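Warum Ziegel versetzt liegen

Eine Ziegelmauer sieht aus wie etwas, das man auch selbst könnte. Stein auf Stein, Mörtel dazwischen, fertig. Wer die Steine aber genau übereinander stapelt, baut lauter dünne Türme — und Türme stehen ungern allein. Deshalb liegt jeder Stein über einer Fuge. Das Ganze heißt Verband und hat nichts mit Pflaster zu tun. 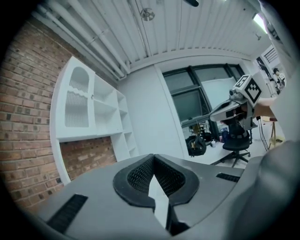 Skoltano fragt, warum man so eine Mauer im Zimmer nicht einfach weiß streicht. Darf man. Manche mögen eben das Rot. Es kommt vom Eisen im Lehm, das beim Brennen im Ofen rostrot wird. Wo es sehr heiß war, oft 1.055 Grad, werden manche Steine dunkler. Verkauft werden sie trotzdem.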